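**Hand-held gripper collection, footwear station. Pre-session and in-session checklist with inspector's comments.**

Revision 4. Completed by Lavanya Gounder, reviewed by Thoa Kiều. Operators on shift: Hưng Châu, Uyên Huỳnh. Session type: pick, place and pair, leather shoes. Inspection carried out in June, start 8:40 a.m.

Marks: **P** pass, **A** pass with action, **F** fail, **N** not checked.

## 1. Station and work surface

- [x] 1.1 Bench stable, no rocking under hand load. **P**
- [x] 1.2 Work surface white, continuous under the object and the approach path. **P**
- [x] 1.3 Surface flat enough that a finger tip won't catch. **A**
 Comment: light creasing in the sheet at the approach side. Not a catch point at present. Replace the sheet if a crease can be felt with a fingernail.
- [x] 1.4 Wood edges next to the sheet free of splinters and raised grain. **P**
- [x] 1.5 No cables crossing the operator's standing area. **P**
 Comment: charging lead for the Clavar tablet rerouted behind the bench before start.
- [ ] 1.6 Light level recorded at the object position. **N**
 Comment: meter out for calibration. Section 4.3 of the site procedure allows one session without a reading. This is that session.

## 2. Gripper hardware

- [x] 2.1 Fingers open and close through full travel with no binding. **P**
- [x] 2.2 Finger bodies free of cracks, in particular at screw holes and layer lines. **P**
- [x] 2.3 Threaded inserts seated, no spin under light torque. **P**
 Comment: checked by hand driver only. Do not use the powered driver on these parts. Two finger bodies were stripped that way last quarter.
- [x] 2.4 Contact pads bonded over their full face. **P**
- [x] 2.5 Contact pads clean. **A**
 Comment: dust and small flecks on the right pad. Brush off before the first contact with polished leather, and again at each break. Grit on a pad will mark a glossy upper in one closing.
- [x] 2.6 Pad edges intact. **A**
 Comment: left pad edge is frayed, with fibers standing out. Still usable. Limit is any loss of material that exposes the holder. Replacement pads are in the Trelen drawer, second from the top.
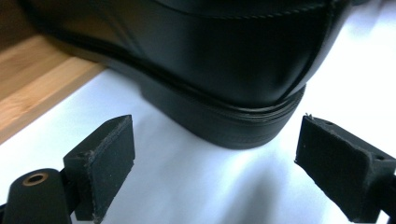
## 3. Approach and contact

- [x] 3.1 Fingers opened wider than the heel before the tool enters the object area. **P**
- [x] 3.2 Approach made from the heel side, low, with the heel between the pads. **P**
- [x] 3.3 Neither pad touches the object before the operator starts to close. **P**
 Comment: early touch by one pad turns the shoe and spoils the take. The operator must back out fully and restart. Correcting the angle while one pad is in contact is not allowed.
- [x] 3.4 Pads to close on the heel or the sole edge, never on stitching. **A**
 Comment: Hưng Châu asked whether the welt row counts as stitching. It does. Wording to be changed in the next revision.
- [x] 3.5 Free hand kept outside the closing area. **P**
- [x] 3.6 Closing force at setting 2 or lower for leather. **P**

Where a pair is on the surface, the second shoe is an obstacle and has to be treated as one. The operator picks the shoe with the clearer heel first. If the finger nearest the other shoe cannot open fully, the pair is spread by hand with the tool parked. Pushing the second shoe aside with a finger body loads the finger sideways, and the inserts are not rated for it.
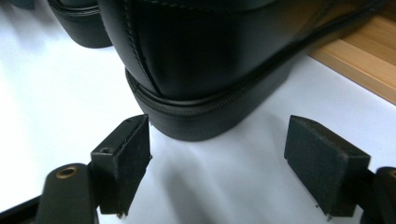

Finger spacing on the two sides does not need to be equal during approach, but both pads must clear the sole by the time the operator commits. Where one side is tight, shift the whole tool toward the tight side before closing. Do not roll the wrist to gain room. Uyên Huỳnh has been doing this correctly and will show the motion to the next intake.

## 4. Recording and stop rules

- [x] 4.1 Lens wiped and seated. **P**
- [x] 4.2 Free storage checked against planned takes. **P**
- [x] 4.3 Operator knows the stop word and has used it once in rehearsal. **P**
- [x] 4.4 Break taken after every 17 takes. **A**
 Comment: one operator ran past the count before stopping. Tool weight is low, but the low heel approach keeps the wrist bent. The Zondau timer is to be set for both operators, not only the lead.
- [x] 4.5 Takes stopped when a pad shifts, a screw loosens or a finger closes unevenly. **P**
- [x] 4.6 Hours and cycles entered in the tool log. **A**
 Comment: log shows 1,184 cycles on this finger set. Pad inspection is due every 100 cycles, and the last signed entry is well before that. Either the inspections were done and not signed or they were missed. Treat as missed.

## 5. Actions

| No. | Action | Owner | Due |
|---|---|---|---|
| 1 | Brush both pads, confirm before first contact | Hưng Châu | Before session |
| 2 | Full pad inspection, sign log | Lavanya Gounder | End of shift |
| 3 | Order two spare pad sets from Kowalczyk | Thoa Kiều | June |
| 4 | Reword 3.4 to name the welt row | Thoa Kiều | Next revision |
| 5 | Light reading at object position | Uyên Huỳnh | Before next session |

Result: released for use once action 1 is done. Action 5 blocks the following session if still open.

Reviewer's note (T. Kiều): agree with all marks except 2.6, where I would set the limit at fraying past the pad corner. Leave as is for now and raise it with Huệ Ông when the spares arrive.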